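Flustari Opens Call for Children's Shelves and Books

TRENDASBRIDGE, Jan 5, 2012 – Flustari, the reading charity based in Trendasbridge, is asking households and schools to pass on small bookshelves and books they no longer need. Donated shelves will go to 30 waiting rooms, after-school clubs and family centers by the end of May.

Each site will receive one low shelf and a starter set of books. The shelves are the kind made for children, with rounded sides and two levels a young reader can reach. Scuffs and small marks are fine. Shelves with loose boards will be repaired before they go out.

The books are mixed on purpose. Plays, joke collections and old books of advice all have a place, and titles in Chinese are welcome along with those in English.

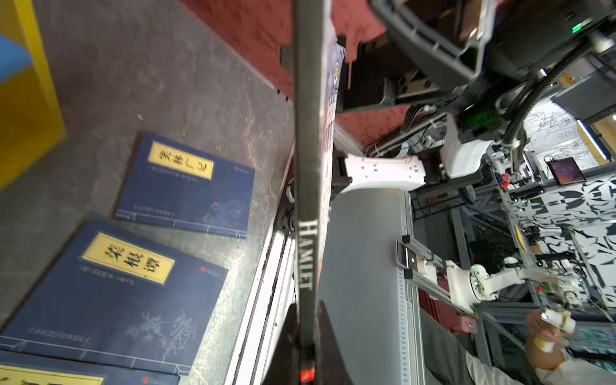
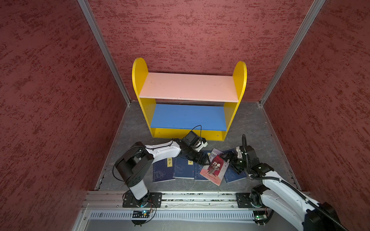
"Parents read while they wait too," said Kathleen Ní Chonaill, who runs the program for Flustari. "We want a shelf where a grown-up can pick up Shakespeare and a child can find something at the same height."

Flustari placed shelves at 8 sites last year. A further 126 have since asked to join, and those not included in this round will stay on the list. Bravow, a local moving company, is providing two vans for collection and delivery at no charge.

"Most of what we pick up fits in the back of a car," said Colm Sheehan of Bravow. "The books are the heavy part – please use small boxes."

Hardcovers and paperbacks are both accepted. Books should be complete, with the cover attached and the title readable on the spine or front. Flustari cannot take magazines, encyclopedias or workbooks that have been written in.

Donors can arrange a pickup through the Flustari office in Trendasbridge. Sites that would like a shelf should ask for Gearóid Geraghty at the same office.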